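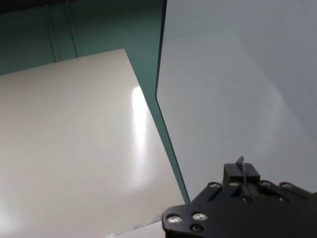 Work at hand: the gripper beside a cream board and a clear, green-tinted panel. View from the wrist.

WORK AND TECHNOLOGY 2573
Handout for Unit 4: Automation and the people next to it
Yuto Tamura

Read this before the tutorial. Bring the task sheet from Unit 3, as we will be filling in the last column together.

1. Where we are up to

Last unit dealt with automation in places built for it: the bottling line, the sorting hall, the car plant. The layout came first and people were fitted in around it. In this unit the layout already exists. There are desks, doors, glass, paper and other people's coats, and a machine with arms is brought in to do part of a job that a person used to do from start to finish.

The case is Skornell, which prepares printed material for trade shows and showrooms. Brochures go into folders, folders go out in cartons, and a few of each are kept on display at the front. There were 11 people in the preparation room when the change began in May and there were 11 at the end of the trial. Keep that in mind when you read the section on jobs, because head count is the first thing most students look for and in this case it tells you very little.

2. The task before and after

The old task was called "make up and check". One person took a folder, opened it, put the brochure in, looked it over for creases and bad print, and set it on the pile. A steady worker made up 200 in a shift. The written job description gave this one line.

When the staff were asked to write down everything they did, the line grew to most of a page. Some of what they listed:

- feeling for two sheets stuck together
- turning the brochure to the light to see scuffs on dark covers
- squaring the pile with the side of the hand
- noticing that a delivery had come with the wrong cover, and going to ask
- answering the phone
- showing a new person how to do all of it

The trial gave the machine the picking up, turning and holding. A worker, now called an attendant, looks at what is being held and decides whether to accept it. The attendant also clears the area, puts work within reach and stops the machine when something slips.

Notice that the checking stayed with the person. Skornell's managers had assumed checking would be the easy part to hand over and lifting would be the hard part. The staff thought both would be hard. In the first weeks the staff were closer to the truth.

3. Thin, shiny and bendy

Most of you have seen videos of robots stacking boxes. A box has six flat sides and keeps its shape. A brochure bows when you hold it by one corner and slides off whatever it is leaning on. A glossy surface throws light back at a camera, and the bright patch moves when the arm moves. Clear panels are awkward in a different way: the camera may see what is behind them more clearly than the panel.

People handle all of this without thinking much about it, and for that reason it rarely appears in a job description. When a firm costs a new system it costs the written job. The unwritten part turns up later as "teething problems".

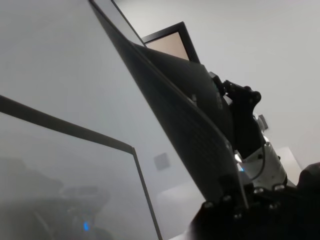 The second source of trouble at Skornell was reach. An arm needs space for the elbow and wrist as well as the hand, and the room had been set out for people, who lean, sidestep and tuck in their chairs. Two desks were shifted. One of them belonged to the woman who had trained most of the room, and she went from the middle to a spot near the door. Nothing in the project plan recorded this as a change to anyone's work. In the interviews five people raised it.

Leavitt-style diagrams (see your Unit 1 notes) put task, technology, structure and people at four corners with lines between them. The desk is a good thing to try on the diagram. Start at technology, follow the line to people, and ask what should have been written on it.

4. What attending is like

From the attendant interviews. Names have been left out.

"I used to look up when I'd finished a pile. Now there's no pile, so I don't look up."

"It's easier on my wrists, I'll give it that. By the afternoon I used to feel every folder."

"You're waiting for it to go wrong. It mostly doesn't. That's tiring in its own way."

"I like it. I asked to stay on it."

Take all four seriously. There is a habit in essays on this topic of choosing the quote that suits the argument and leaving the others out, and I mark down for it.

The third quote describes what the literature calls vigilance work. Watching for a rare event is harder than it looks, and people get worse at it the longer they go without a break. Skornell started with attendants on for a whole shift. After complaints the roster was changed so that nobody attended for more than two hours at a stretch, with packing or phones in between. The change came from the staff, was written up by the shift lead on a single sheet of paper and cost nothing.

5. Two hands on one sheet

Using two arms together is a separate skill from using one arm twice. Both grippers have to hold the same object without pulling it apart or letting it sag, and one has to let go at the right moment. If you want to understand this, take a sheet of paper by opposite corners and turn it sideways in front of you at a constant height. Then try it with a partner, one hand each, without talking. We will do this in the tutorial and it usually gets noisy.

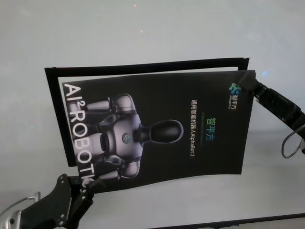
For the attendant, the question is when to step in. If one side slips, the sheet may still be held by the other and the job can be saved. Reach in too early and you stop work that would have come good. Leave it too late and the sheet is on the floor with a crease in it. The Skornell rule is simple: press stop first, wait for both arms to be still, then reach. New attendants find it slow. Experienced ones find it slow as well, and several admitted they had skipped it when they were behind. None of them had been hurt. Write down what you would do about that if you were the supervisor, and what you would want done if you were the attendant. The two answers are allowed to differ.

6. Counting the output

The trial target was 900 accepted folders a week. The target was set by the project manager at Fodemberg, the firm that supplied the system under the product name Cisance, and it counted folders only. It did not count:

- wrong covers caught before they went out
- time spent training
- phone calls taken
- folders remade by hand at the end of the day

The last item caused an argument. Attendants had been staying back to remake rejected folders so the sheet would look right, and the remade ones went down as the machine's work. The numbers looked healthy for a while and nobody upstairs asked why the lights were still on. Once the practice came out, the sheet was split into two columns, machine and hand. The machine column dropped, and the next meeting was more useful than any before it.

Compare this with the Noguchi reading in your pack, chapter on piecework, where the foreman keeps two books. Same pattern, different century.

7. Pay and titles

"Attendant" was a new title without a new pay grade. Management's view was that the job had become lighter. The staff's view was that it had become more responsible, as one person now answered for everything the machine let through. Both can be true of the same job. The grading was still being discussed when the interviews finished, so please don't write in your essays that it was resolved.

8. For the tutorial

Fill in the last column of the task sheet for a job you have done yourself. Retail, hospitality and farm work are all fine. Mark each part as written down or not written down, then put a tick beside anything you think a two-armed machine could take over. Be ready to say who in the workplace you would ask to check your ticks.

Reading: Noguchi, chapter on piecework. The Skornell interview extracts are at the back of the printed pack. The online copy has the pages in the wrong order and I have asked for it to be fixed.

Comments (4)

marlee_k
Is the task sheet the one with four columns or five? Mine has four and there's no "last column" that's blank.

Yuto Tamura
Five. The four-column version is from last year. New copies are in the tray outside my office.

Dev P.
I worked in a mailroom for two years and the bit about staying back to fix the numbers is dead right. Ours was a franking machine, no arms on it, but exactly the same sheet and the same fudge. Can we use a former employer for the essay if we don't name them?

R. Osei
Section 3 helped me more than the lecture did. Could the paper-turning exercise go earlier in the unit?

Contact: course office, Work and Technology 2573 | © Yuto Tamura. May be copied for class use. | Back to top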